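Chapter 3
Harvest Festivals and the Household: New Rice, Old Debts
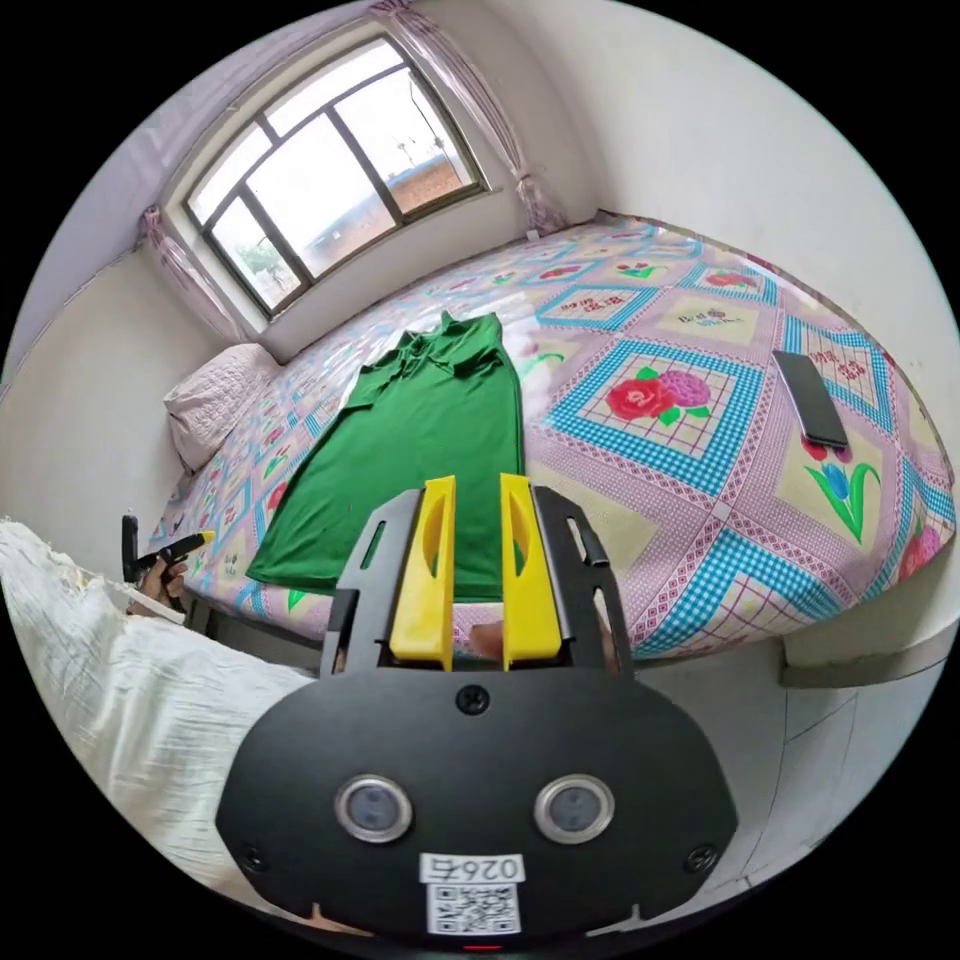 Start with the calendar. Most farming communities have at least one point in the year when food goes from scarce to plenty, and most of them mark it. The marking takes a lot of forms. A meal, a fast before the meal, a procession, a day when nobody is allowed to work. This chapter is about festivals of the first harvest, mostly rice and millet, and mostly as they get kept at home. Temples and public processions come up in Chapter 4.

Quick note on sources. The main case is Clikamau, a valley town of 2,505 people at the last local count, plus the hill villages that trade with it. Two of those, Prusteck and Ackah, come up a lot. The fieldwork was done over several visits, the longest from September through to the end of the harvest. Where the villages disagree with the town I say so. They disagree often.

Before You Read

Think about a holiday you grew up with. Who cooked? Who got to eat first? Was there something you couldn't do until it was over? Jot it down, a few lines. You will need it for the exercise at the end of the chapter.

Key terms: first fruits, ritual debt, movable feast, threshold offering, household shrine, abstention.

3.1 What counts as a first-fruits festival

Narrow definition: a rite in which part of the new crop is given to a god, an ancestor or a spirit of the place before people eat any of it. The giving comes first. If everybody has been eating the new rice for two weeks and then there's a party, that's a harvest festival in the loose sense but not first fruits.

Wider definition: any rite that separates old food from new food. This one lets in the cleaning of grain bins, the breaking of old pots, the last meal made from last year's store. In Clikamau the last meal matters more than the first, at least to the older women who run it. Thin porridge, no salt. Children hate it.

We use the wider one. The narrow one leaves out too much of what people spend their time on.

Be careful with the word "thanksgiving." American students reach for it right away and it brings a lot of baggage with it. Some of these rites do express thanks. Others are closer to paying a bill. In Ackah the verb used for the offering is the same verb used for settling up with a shopkeeper, and the grain is measured out level, never heaped. A heaped measure would suggest you're hoping for change back.

3.2 Fixing the day

When is the festival? Harder question than it looks.

The town goes by the moon. The date is read out at the main shrine, usually a month ahead, and shops plan around it. Fine. But rice doesn't ripen by the moon, and in a late year the announced day can come while the upper fields are still green. Prusteck sits high up and has this problem more years than not.

What do they do? Several things, depending on the household. Some bring in a handful of half ripe heads, dry them over the stove and offer those. Some borrow a bundle from relatives lower down, which then has to be returned, grain for grain, when their own crop is in. A few just hold the festival late and put up with the teasing.

Ackah ignores the town altogether. Its day is set by the first field to be cut, and the owner of that field hosts. Nobody wants to be early, becuase hosting is expensive, and nobody wants to be seen holding back either. So there is a good deal of walking around at dusk looking at other people's rice.

Compare the date rules in Chapter 2. There the pull was between a lunar and a solar count. In this case it's between a count and a crop.

3.3 Inside the house

The order of the day in a typical Clikamau household, going by what families described and what I saw:

Before light, the floor is swept toward the door. The stove is put out and relit from a neighbor's fire, or these days from a match, with some grumbling. The new rice is pounded by hand even where the family owns a share in the mill. It is cooked in milk if there is milk.

Then the portions. First to the threshold, on a leaf. Second to the household shrine. Third to the animals, cows before goats. Only then the people, oldest first. A guest who turns up in the middle of this causes real trouble, as a guest should be fed at once and the order says otherwise. Most families hand the guest a piece of fruit and keep going.

Abstention: no one cuts anything on the day. No knives, no sickles, no scissors. Vegetables are torn or cooked whole. Haircuts are out. Newborns born that day have the cord cut, of course, and the family makes a small payment of rice at the shrine afterward.

The threshold leaf stays where it is until evening. Birds can have it. Dogs are chased off, though not very hard.

3.4 Who is owed

The general point of the chapter, put short. Festivals like these keep accounts. Between people and gods, sure, but also between houses, between brothers who split the land, between a landlord and the people who work it. The borrowed bundle in Prusteck is a ritual object and it's also a loan.

Earlier writers tended to treat the economic side as a kind of decay, as if there'd been a pure religious festival once and money crept in. There's no evidence for that in the Clikamau material. The shrine keeps a donation ledger, and its oldest surviving pages list 329 households with the grain each one gave and what each one still owed. Piety and bookkeeping on the same sheet, same handwriting.

Who gets left out is worth asking too. Families with no land have no first crop. In the town they recieve cooked rice from three or four houses and are expected to visit all of them, in order of rank. Several said they found this tiring. One family had begun buying a small bag of new rice at the market and doing the rite themselves, and opinion was split on whether that counted. The shrine said yes. The neighbors were less sure.

3.5 Things to watch for in the readings

Two readings follow. The first is a set of kitchen songs from Ackah, translated, with the jokes explained badly in the notes. The second is a longer account of a year when the harvest failed and the festival was held regardless, with seed grain.

As you read, keep track of who is speaking. Men tend to describe the shrine. Women tend to describe the stove. The same day can sound like two different holidays.

Exercise (10 minutes, in pairs)

Take your notes from Before You Read. Swap with a partner. Mark every line in your partner's notes where somebody owes something to somebody else: a dish to bring, a visit to return, a gift that has to match. Then talk over whether your partner would have called it a debt before reading this chapter.

Bring the marked pages to the next session. They get used again in 4.2.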